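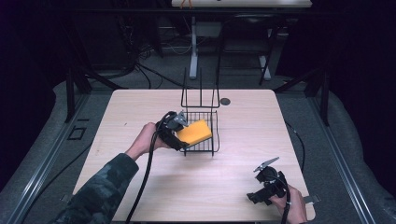 Jiter nimmt Handgriffe auf, die Menschen seit jeher nebenbei erledigen, und macht daraus Vorlagen für Roboter. Wir sind eine kleine Firma mit Sitz in Blackburn und einer zweiten Werkstatt in Wiltthorpe. Unsere Kunden bauen Greifarme oder setzen sie ein, und sie kommen zu uns, wenn ein Arm etwas lernen soll, das sich schlecht programmieren lässt: ein Tuch falten, eine Schublade einräumen, Geschirr sortieren. Bei uns macht ein Mensch die Aufgabe vor, mit einem Greifer in jeder Hand. Ein gelber Schwamm, der in einen schwarzen Drahtkorb gesetzt wird, klingt nach wenig. Man muss ihn aber so fassen, dass er sich nicht verdreht, ihn über den Rand bringen und im richtigen Moment loslassen. Solche Abläufe zeichnen wir auf, prüfen sie und liefern sie geordnet aus.

Wie wir angefangen haben

Gegründet wurde Jiter von Beverley Gosling und Ivars Bite. Beide hatten vorher bei einem Maschinenbauer Roboterzellen eingerichtet und dabei viele Stunden mit dem Programmiergerät in der Hand verbracht. Eine Bewegung wurde Punkt für Punkt angefahren und gespeichert, und wenn das Teil am nächsten Tag zwei Zentimeter weiter links lag, ging es von vorne los. Das Vormachen von Hand war für die beiden zunächst ein Versuch nach Feierabend. Die ersten Greifer haben sie aus Restteilen gebaut, die Auswertung lief auf einem gebrauchten Rechner in Ivars' Garage.

Der erste zahlende Auftrag kam aus der Lagertechnik. Inzwischen arbeiten wir zu siebt in der Kernmannschaft, dazu kommen je nach Auftragslage geschulte Vorführerinnen und Vorführer auf Stundenbasis.

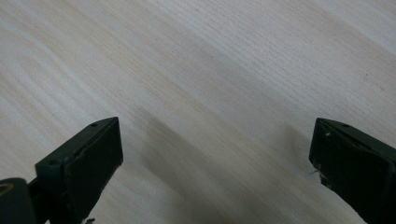 Gearbeitet wird an zwei Standorten. In Blackburn sitzen Auswertung und Kundenbetreuung, in Wiltthorpe stehen die Aufnahmeplätze. Für größere Aufgaben, etwa ganze Küchenzeilen oder Regalwände, mieten wir zusätzlich Fläche in Stornach an. Anfahrt und Ansprechpartner stehen auf der Kontaktseite.

Wie ein Auftrag abläuft

Am Anfang steht ein Gespräch über die Aufgabe. Wir wollen wissen, welche Gegenstände vorkommen, wie sie liegen können und woran man erkennt, dass die Aufgabe erledigt ist. Der letzte Punkt dauert oft am längsten. »Aufgeräumt« heißt in jedem Betrieb etwas anderes.

Danach schreibt Montserrat Herrero die Aufnahmeanweisung. Sie legt fest, wo die Hände starten, welche Hand was übernimmt und wie die Ausgangslage zwischen zwei Durchgängen verändert wird. Eine Anweisung hat bei uns höchstens 4 Seiten. Passt sie nicht darauf, teilen wir die Aufgabe.

Für jede Aufgabe gibt es einen Probelauf mit 40 Durchgängen. Der Kunde bekommt diese Daten vorab und kann sie in sein eigenes Training geben, bevor er die volle Menge bestellt. Manche ändern danach nur eine Kleinigkeit, andere stellen fest, dass ihr Arm mit einem anderen Griff besser zurechtkäme. Dann wird die Anweisung überarbeitet und der Probelauf wiederholt.
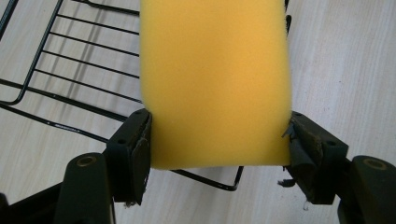
Gelber Schaumstoffschwamm zwischen den Greiferfingern, dahinter das schwarze Drahtgestell.

Wir behalten auch Durchgänge, in denen etwas schiefgeht, sofern der Fehler sauber aufgenommen und danach behoben wurde. Ein Schwamm, der wegrutscht und neu gefasst wird, ist für viele Kunden brauchbares Material. Solche Aufnahmen werden gesondert gekennzeichnet. Wer sie nicht haben möchte, bekommt sie nicht mitgeliefert.

Unser Aufgabenkatalog umfasst derzeit 261 Aufgaben. Die meisten stammen aus Haushalt, Lager und Verpackung. Neue kommen auf Kundenwunsch hinzu, und jeden August sehen wir den Katalog durch und streichen, was nicht mehr gefragt ist.

Wer bei uns arbeitet

Beverley Gosling führt die Geschäfte und macht die Erstgespräche.

Ivars Bite entwickelt die Greifer und die Software für die Aufzeichnung.

Montserrat Herrero schreibt die Anweisungen und schult alle, die neu an einen Aufnahmeplatz kommen.

Darren Entwistle leitet die Werkstatt in Wiltthorpe. Bei ihm landen auch verschlissene Fingerpads und lose Kabel.

Sandra Garside verantwortet die Prüfung der Daten. Ohne ihre Freigabe geht nichts an den Kunden.

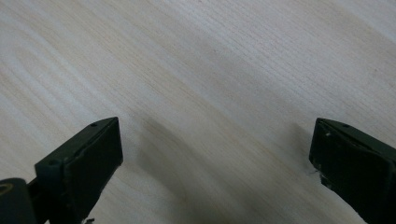
Mitarbeiten

Für die Aufnahmeplätze in Wiltthorpe suchen wir regelmäßig Leute mit ruhigen Händen und etwas Geduld. Technische Vorkenntnisse sind nicht nötig. Die Einarbeitung dauert zwei Tage und wird bezahlt. Eine Schicht besteht aus kurzen Blöcken mit Pausen dazwischen, denn zwei Greifer werden auf Dauer schwer. Bewerbungen bitte formlos an Darren Entwistle, ein Lebenslauf genügt.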